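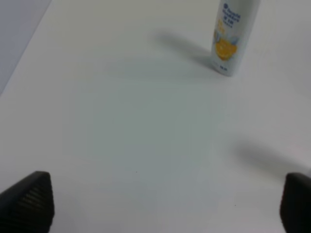 Jueves, tarde, escribo rápido. Por fin tengo números de Nesto: 400 demos en vez de 4,000 y la política aguanta casi igual. Entrenado con 3 semillas – ninguna se va al garete. 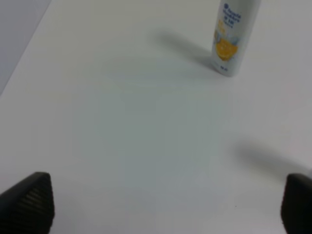 El truco es filtrar por la incertidumbre del crítico, idea de Hermine Sutter. Yo no me lo creia. Lo que más me preocupa son las sombras: la de la botella se alarga en diagonal sobre la mesa blanca y el encoder se engancha ahí. Toca aumentar iluminación.
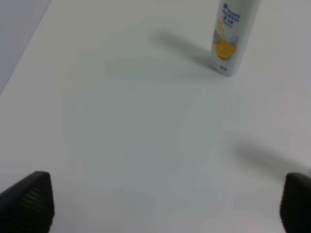

Vista de muñeca, pinza abierta.

Falta comparar con Koltau. Mañana subo las curvas, si el cluster quiere – y los pesos tambien.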